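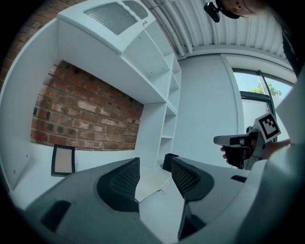

Page last changed: April, 4:10 p.m.

The Alcove

The job sheet gave the address as Yagi House, top floor, Stutport, and the fault as "desk unit, left side, not right." Sheets from the Stutport office were often worded like this. I had been with Brulter long enough to know that the office wrote down what the customer said and left the rest to the fitter.

I had also fitted the unit. The sheet did not mention that, and I don't think the office knew. The installation predated the present filing system, and the drawing had to be sent over from the old cabinets as a scan, slightly skewed. My initials were in the corner box.

The unit is a standard Brulter wall desk adapted to an exposed brick back. It consists of a desk surface, a white overhead cabinet with a ventilation grille in its face, a full-height column of open shelves on the right, and a side panel on the left. There is no back panel. The customer had asked for the brick to be left showing, and the drawing carries a note to that effect, underlined. Clear width of the alcove is given as 1,365 mm.

The customer let me in and went back to the kitchen. She had emptied the shelves before I came. Their contents were in boxes along the hallway, each box marked with the shelf it belonged to, numbered from the bottom up. On the desk she had left a small picture frame with a thin black border, pale beige inside, leaning against the brick at the left, and a little black holder near the foot of the shelf column. I asked from the doorway whether these should be moved.

"You can work around those," she said.

I started with the level. The desk surface was true from front to back and from left to right. The shelf column was plumb. The overhead cabinet was plumb. I pushed up on the cabinet with a flat hand and then hung some of my weight from it, and there was no movement at the fixings. I removed the grille, checked the duct behind it, and put it back. Part of it had darkened, as they do. That can be cleaned with warm water and a soft brush, and I wrote it on the sheet.

The side panel had screw holes in it. They were not on the drawing. A Brulter side panel is fixed from behind with cams, and its visible face is meant to be clean. These holes were small and sat without any regular spacing. They had not been made with a jig. I put a pencil point into one and it was shallow, with a slightly torn edge, the kind of hole made with a hand driver and some impatience.

I measured the alcove at the desk surface. It came to 1,365. I measured again at mid-height and got the same. Under the cabinet it came to 1,362.

A loss of 3 mm over that height is within what an old building will do to a unit, and it would not be visible to most people. I sat back on my heels and looked for it and could not see it. I knew that it was there and I still could not see it.

I went to the kitchen to report. The customer was standing at the counter with the kettle on. I told her that the unit was sound, that the left side leaned in slightly at the top, and that the lean could be taken out with packing behind the panel.

"How slightly?" she asked.

I told her.

"Then that isn't what I meant," she said. "I wouldn't have noticed that."

I asked her what she had meant. She came through with me and stood with her hand on the edge of the desk. She said that her husband used to sit there in the evenings. He had fixed things to the side panel over the years: a lamp bracket, a hook for headphones, a strip of wood for holding letters, another lamp bracket when the first one proved too low. He had never asked about it or measured for it. When he died she left all of it up through one winter, and then a relative who was staying with her took it down one morning as a kindness, with a hand driver, and put the parts in a bag. The bag went out with the rubbish the same day.

"So now it's just holes," she said. "I thought I'd want them filled. I rang up to have them filled. Then the man on the phone asked me what the fault was and I couldn't say it."

I said that filling was straightforward. We carry a compound called Setine that is made for white panels. It is pressed in with a blade, left to set, rubbed down, and touched in with the panel color. On a panel of that age the color would need to be mixed a shade off the chart. Done with care, the repair can be found only by running a fingertip across it. I told her that it would take the rest of the afternoon, mostly in waiting.

She asked whether it could be undone afterward.

I said no. The compound sets harder than the board around it. A hole could be drilled again in the same place, but it would be a new hole.

She said she would think about it while I did the other thing, the lean.

Taking out the lean means easing the panel off its cams. I cleared my tools from the desk and moved the picture frame to the windowsill in the next room, on a folded cloth, and the black holder beside it. I noted their positions first with two short strips of tape on the desk. This is normal practice with customers' belongings.

The panel came away without trouble. Behind it the brick continued, rougher than in the alcove, with the mortar standing proud of the face in places. I had forgotten what I did there. On the original job the wall had bellied out near the top, and the proper remedy would have been to scribe the panel to it, which needs a second visit. I had not asked for a second visit. I had cut back the mortar with a cold chisel until the panel would go in, and I had stopped when it went in. A hard ridge of it was still there at the top, pressing. My chisel marks were next to it.

A shaving of board had been jammed under the ridge as a wedge, and on the shaving, in pencil, was the figure 63. I had no idea what it referred to. It was in my handwriting. It could have been an offset from the corner, or the length of a screw, or something to do with a different job altogether. I turned it over and the other side was blank. I looked on the drawing, where the nearest dimension of any use was the height from desk to cabinet, 1,131, and nothing I could do with that gave me 63.

I took the ridge down properly. I used a narrow chisel and kept the vacuum nozzle under it, and checked with a straightedge after each pass. The mortar was soft behind the first crust and came away in sand. Some of the bricks nearby have small holes in them too, from whatever was fixed to that wall before it was ever part of a flat. I did not touch those. Nothing on the drawing said what they were for, either.

When the panel went back it went back easily. I turned the cams a little at a time, bottom, top, middle. The width under the cabinet read 1,365. I closed the tape and opened it and read it again.

The customer came in while I was wiping the desk down. She looked at the panel for a while from the chair side, and then crouched and looked along it.

"Is it different?" she asked.

I said that it was straight.

"It was straight before, as far as I knew."

I said that I had fitted it, that the lean was mine, and that it had been there since the first day. I had not planned on telling her this. There is no space on the sheet for it. She asked whether he would have been sitting next to it all that time, then, with it leaning. I said yes. She seemed to find this more interesting than I had expected. She asked which way it had leaned, and I showed her with my hand held upright and tipped in at the fingertips, toward where a person's left shoulder would be.

"He put the second bracket on crooked," she said. "We had words about it. He said the bracket was straight and the panel was out."

I said that he could have been right about that. Depending on how far up it was, a bracket set with a level would have looked out of line against the edge of the panel. She asked me how far up. I found what were likely to be its holes, a pair closer together than the rest, and laid the level across them. The bubble settled in the middle. With the panel corrected this no longer proved much, and I explained that as well. Tipping the panel back would have shifted the pair hardly at all.

"But it's level now," she said.

"Yes."

She went and fetched the frame from the next room herself and set it on the tape marks, then peeled up the tape from under it and rolled it into a ball. I put the black holder back at the foot of the shelves.

I asked about the Setine. I had the tub out on the dust sheet with the lid still on. She said to leave it. I explained that open holes in that board can take up damp and lift the coating at the edges, and that in a dry room this would be slow. She asked how slow, and I said that I had seen panels go more than 63 months without a mark, and then I heard what number I had used and did not correct it. She said that would do for now.

On the sheet, under work carried out, I wrote: mortar cut back behind left panel, panel refitted, width checked at three heights, grille to be cleaned by customer. Under cause of fault I wrote: original installation. Under further work I wrote: none requested. She signed it against the wall in the hallway, next to the boxes, and asked if I would carry the one for the top shelf through to the desk on my way out, and I did. It was heavier than it looked, so I left it on the floor by the column, with the marked side facing the chair.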